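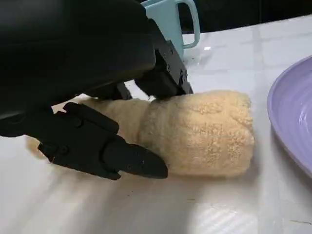

My shoulder started to hurt in November, and I waited too long before I asked for help. In the end I went to the physiotherapy practice in Flerneck, where Kanchan Sandhu looked at how I lift my arm and gave me two exercises. I do them every morning, before coffee. The first one is easy, the second I still do badly – my neck wants to help all the time.

After almost 90 days I can put on a coat again without thinking. Sleeping on the left side is not possible yet. My next visit is at half past four, so I must leave work early and tell Necati.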